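Home > Beds & Bedding > Frames and Headboards
Thread: Wraparound upholstered headboard, sheets never sit flat

mudville_mo
Posted Feb 21, 2019
OK so I need help from the bed people. We're setting up a display bed in our open space at Mudville and I can't get it to look like anything but an unmade couch. It has one of those tall gray padded headboards that keeps going around the corner. Love it, so comfy to lean on! But the cover is a pale greenish beige thing and it creases if you so much as look at it. I've ironed it. I've yanked it. Where it meets the padding there's no gap to get your fingers in, so tucking is a nightmare. 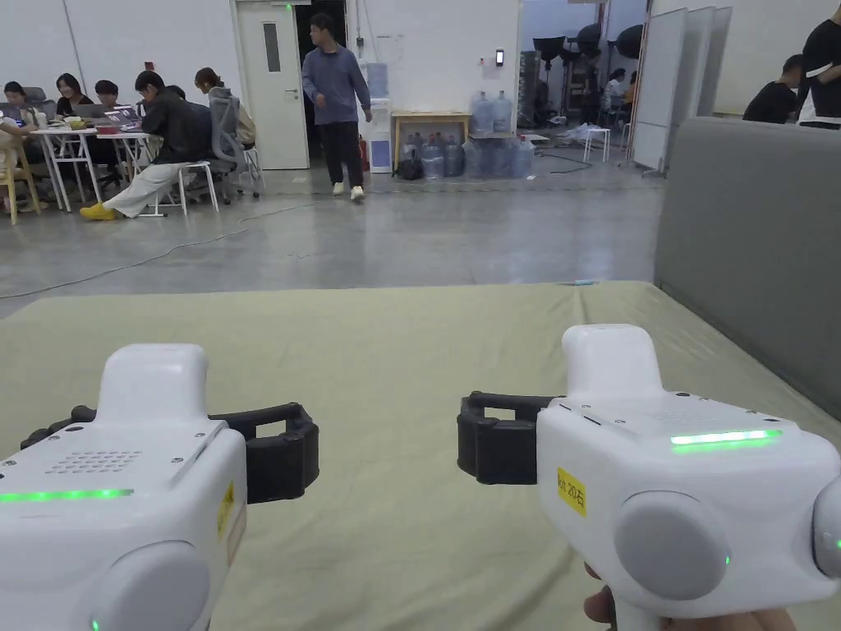 Cover next to the tall gray side, and the work tables at the back

Carmela wants it sorted before May and I would like my evenings back.

kohlhase57
Your sheet is too big. Go down a size in the depth and it'll pull tight by itself. I fought with mine for 6 weeks before I measured the mattress.

linen_lou
Disagree with kohlhase57. If it's too tight it pops off the corners every time somebody sits down, and on a display bed somebody is always sitting down. Get a mattress pad with some grip to it and put the sheet over that. Also what's wrong with a few creases? It's a bed.

mudville_mo
lou, I'd be fine with creases at home, but in a big room with ceiling lights all over the place every single wrinkle throws a shadow. You get the long soft folds running down toward the far end and that's the first thing people see when they walk up.
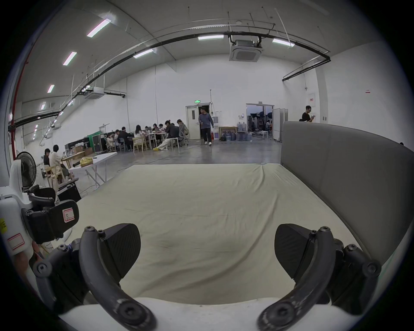
I tried turning the sheet sideways last night (don't ask) and it was worse. Would a heavier fabric help? The Flusach one is 900 for the set and I nearly choked.

kohlhase57
Do NOT pay 900 for a sheet set. Measure the mattress first. Please.

carmela_aranda
Hi, the Carmela in question. For the record I said "when you get a chance." I also think the beige is too close to the gray and we should try white.

linen_lou
White next to gray padding shows every bit of lint, I'd stay with beige. Pull the whole bed out, tuck the side by the padding first, push it back, then do the open side. Takes me 5 minutes.

mudville_mo
Pulling it out first never crossed my mind, ugh. Trying that tomorrow, and yes kohlhase, I'll bring a tape measure. Does anybody know if the Plosteck grip pads come in odd sizes?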